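Tub and lid notes, packing table set. Rough version, will tidy the wording when theres time.

## What this is

Notes and clips of one small job: put the lid on a storage tub, take it off again, set it down. Part of the Dastivari household tasks folder. Sits next to the folding and stacking sets, doesn't overlap with either.

Over 100 clips, one tub, one lid. No sound.

## The things on the table

- tub: white plastic, rectangular, rolled rim, sides taper a bit. Starts empty
- lid: white plastic, raised rim, starts flat on the table beside the tub
- table: pale wood grain, rounded corners, cable hole towards the back

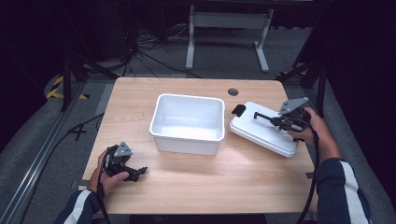 Start positions vary. Lid is mostly to the right of the tub, angle is whatever it happened to be. We didn't measure it and we didn't square it up. If you need tidy starts, filter on `lid_angle` = `straight`, but you'll lose a lot.

White on white is a pain – the rim of the lid and the rim of the tub get mixed up once they're close. Labels there were done by eye, by Roxana, then checked by Lucian. Where they disagreed the clip is marked `unsure` and left in.

## Labels

| label | means |
|---|---|
| `lid_off` | lid on table, not touching tub |
| `lid_part` | lid resting on tub, at least one corner up |
| `lid_on` | all four corners down |
| `bare` | table only, no tub, no lid |
| `unsure` | see above |

`lid_part` is the one people ask about. One corner up counts. A lid sat skew across the top counts too.

## Bare table

Stills with nothing set out are kept in `bare/`. Use them for the table surface, they show how the light falls on the wood, bright patch in the middle and all.

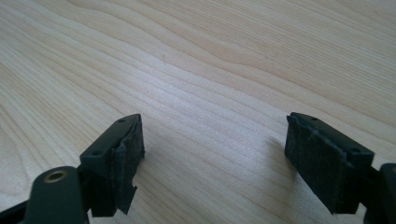 *Ecaterina Bucur, with Roxana Vlad and Lucian Matei. October*

Grain is pale with long wavy lines. Where the glare is strong the lines wash out, so don't rely on them for lining up one still with another. Tried it, gave up.

## Known problems

- 2 clips have the same name in different folders. Not fixed yet
- some `lid_on` clips end before the hands are clear of the tub
- file dates are wrong for anything copied on the Wednesday, ignore them
- `lid_angle` is blank for the older clips, blank does not mean straight

## Using it

Fine for teaching and internal work. Ask before passing it on – Ottmar Janssen at Bovville keeps the list of who has a copy. Corrections to the labels go to Roxana, one line per clip, clip name first please. Don't send edited copys of the whole label file, we can't merge them.

## To do

- second tub, deeper one
- coloured lid, would sort out the white on white
- redo the blank angles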